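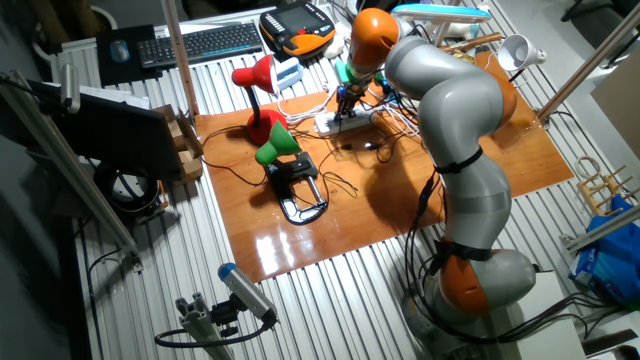
Home | Tickets | My queue | Knowledge base | Log out

Replay misses the power strip after hand teaching

Opened April 17, 2023, project Korkcombe

Hi all, me again! I'm teaching the arm to come down over the white power strip on the lamp bench, and I can't get a clean replay. I guide it by hand, save the points, hit play, and the gripper stops to the left of where I left it. Always left, always by the same bit. Speed is at 80 percent. I've recorded it 2 times from scratch — same result.

Stuff I tried before bugging you:
- reloaded the Flulard profile
- dropped the speed way down (no change, just slower and more annoying)
- taught the last point from the pendant instead of pushing the arm. Better, but still off

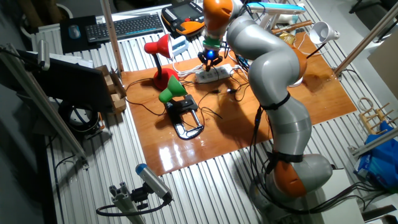

Lorne Gagnon: Check your tool offset before you record anything else. If the profile still has the old Lindemann fingers in it, hand guiding feels fine and the replay lands wrong. And log more points near the end, 200 for the whole path is thin if most of them are up in the air.

OK, so I looked, and yep, old finger length, sitting there since September (I swear I changed it, but apparently I changed it in the Isgate copy). Fixed it, recorded again, and slowed my hand down a lot for the last stretch. Replay is much closer now! There's still a little wobble when it turns the wrist, so please leave this open. I want to try one more run with the cables moved over.
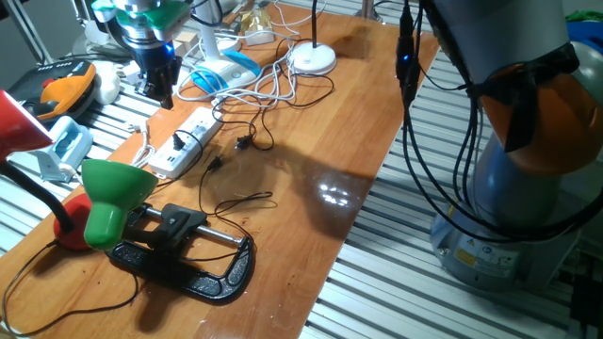 Gripper over the board, power strip and loose plugs behind the clamp.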